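Growing pears on a small lot: a talk with Chia-hao Lam

Chia-hao Lam planted his first pear tree at the bottom of a sloping lot in Jildale, in the one spot where water stood after every rain. It died in its second spring. He dug it out, moved uphill and started again.

"I had read that pears put up with wet feet better than apples do," he says. "They do, up to a point. That corner was past the point."

Lam now keeps 44 trees on ground that used to be a hay field. Most are pears, with a few quinces along the fence. He sells the fruit from a stand at the end of his driveway and to Genedov, a bakery in town that takes whatever is too small or too marked for the stand. He also teaches a pruning class each winter, and much of our conversation went back to what people in that class get wrong.

The main thing is impatience. A pear on standard roots may take 5 years or more to bear well, and new owners tend to cut hard in the meantime, hoping to hurry it along. Lam says hard cutting brings a lot of upright shoots and very little fruit.

"Take a branch and tie it down with string," he says. "Get it closer to flat. You'll see fruit buds on that branch before you see them on the one you pruned."

He ties in early summer, when the new wood still bends, and takes the string off before winter. He uses cotton string and checks it every few weeks so that it doesn't cut into the bark.

Fire blight is the other subject he gets asked about. He lost a row to it in a warm, wet spring and has changed how he works. He doesn't feed the trees much nitrogen, and when he finds a blackened shoot he cuts well below the damage, in dry weather, and burns the piece. "I used to wait and see," he says. "I don't wait now."

Picking is where he has the strongest opinions. European pears left to ripen on the tree often go soft and brown at the core, so he picks them firm. His test is to lift the fruit until it is level with the stem – if it comes away cleanly, it is ready. For most of his trees that means September.

After that they go into an old refrigerator in the garage. Early kinds get a few days and late ones several weeks. Then he brings a bowlful at a time into the kitchen and leaves it on the table.

"Press next to the stem with your thumb," Lam says. "If it gives there, eat it that day. If you wait for the middle to give, you've missed it."

The spotted fruit goes into a butter he makes with lemon and a little ginger. He cooks it slowly with the lid off and uses no sugar until he has tasted it. His neighbors, the Su family, dry theirs in slices, and the two households trade jars for bags over the winter.

Asked whether he would plant more, Lam says he has room for one short row and has not decided what to put in it. He would like something that keeps until spring.
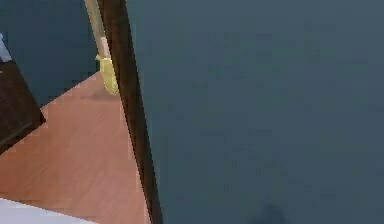
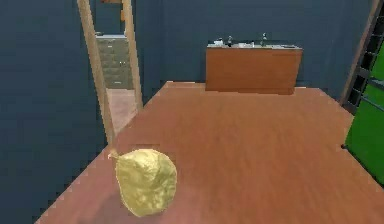

Second picture: a golden-yellow pear on a wooden tabletop.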